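About Veson

We started Veson in February with two secondhand arms, a rented floor in Ronomcombe and one question we couldn't leave alone: can a machine do the small chores yet? We mean the dull ones, like folding a cloth, clearing the bench, or putting the brass bits back where they belong (you'd be amazed how long that last one can keep a robot busy!).

Our answer so far is a cheerful "sometimes." We've logged over 2,000 tries at picking things up off a plain concrete floor, with patterned fabric and loose wires left lying around, the way they would be in any home or shop. Grabbing a piece of brass is one job. Knowing what to do with it next is quite another, and we spend most of our days on that second part.

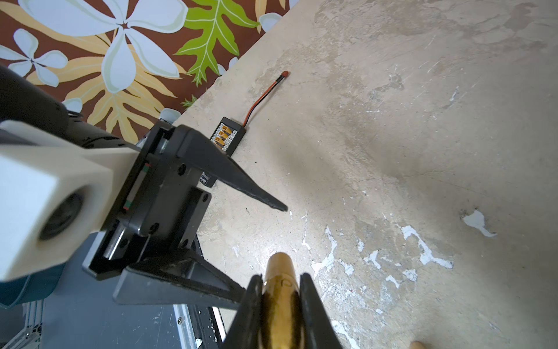 Eimear Ó Dálaigh wrote to tell us that she would gladly wait another ten years for a robot that folds sheets, as long as it also puts them away, and that a machine she has to tidy up for is just one more chore. We've read that letter out loud at more than one Monday meeting.

So we keep going, slowly and happily, with our friends at Britix lending a hand on the software. If you have a chore you'd love to be rid of, please write and tell us all about it. We read every note.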